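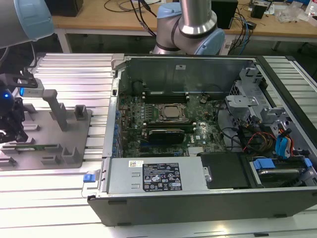
Clundell opens orders for Vernix desktop dismantling cell

Clundell has opened orders for Vernix, a two-arm robot cell that takes parts out of retired office computers so they can be tested and sold on.

The cell handles memory, graphics cards and drives from tower PCs. An operator removes the side panel and lays the tower on the slatted bed, and the arms place recovered cards in a fixture plate beside it.

In trials at the Sastry recycling site, Vernix worked through 1003 towers. Staff there still unplug the power cables by hand - a cable tool is due in June.

"Most of these machines get shredded with good parts inside," said Kamran Hashmi, product manager at Clundell. "We built this for sites that see 100 a day."

Vernix comes with a 4-year service plan and runs on Clundell's Plullora software.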